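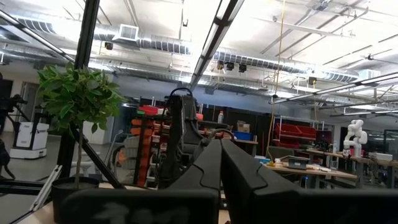

Black cable, looped over the top.

My aunt Marlina left me her house in Hosdale and, with it, her feud with Josphat Mussa next door. I didn't know about the feud until I'd been there 12 hours. I was standing at the sink in my socks when he knocked on the window (the window! not the door) and held up a pie dish.

"Your aunt's," he said through the glass. "I'm done with it."

I let him in. What else do you do? He put the dish on the counter and looked around the kitchen like he was checking that nothing had been moved. It was January and he had no coat on.

"She ever tell you about the soup?" he said.

She had not. So he told me, and it took most of an hour. They'd both entered the same onion soup in the church supper, same recipe, word for word, and each of them swore the other had copied it. That was over 3 years ago. They hadn't spoken since, except to yell about the hedge.

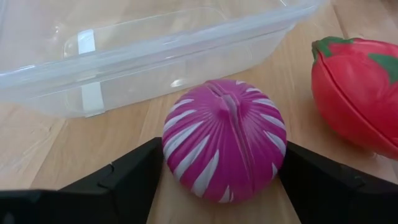 "So whose was it?" I asked.

"Mine," he said. Then he sat down, kind of heavy. "My wife's. She might have given it to your aunt. They used to talk on the phone, those two. I never thought to ask her while I could."

I didn't know what to say to that, so I opened drawers. I'd been meaning to go through them anyway, and in the second one, under the takeout menus and 100 dead rubber bands, was the card. Blue ink, very neat, a grease spot in the corner. At the bottom it said, "Don't tell J. I gave you this, he thinks it's a secret!"

I read it twice and handed it over. He held it way out at arm's length, the way people do without their glasses, and he was quiet so long that the fridge clicked on and off again.

"She put in 2 bay leaves," he said finally. "I've been using one."

Then he asked if I had any onions, and I said I had one, going soft, and he went home to get his coat and the rest.

Filed under: Short Fiction, Neighbors

3 comments

Serena Ferraro: Oh, the bay leaves got me. I want to know what happened with the hedge!

Rostislav Pešek: My mother hid recipes from her own sisters. Good one.

Juwita Purba: Read this on my lunch break and now I want soup.

More stories
The Marsden Bus
Skindero, Winter
What Veltach Paid Me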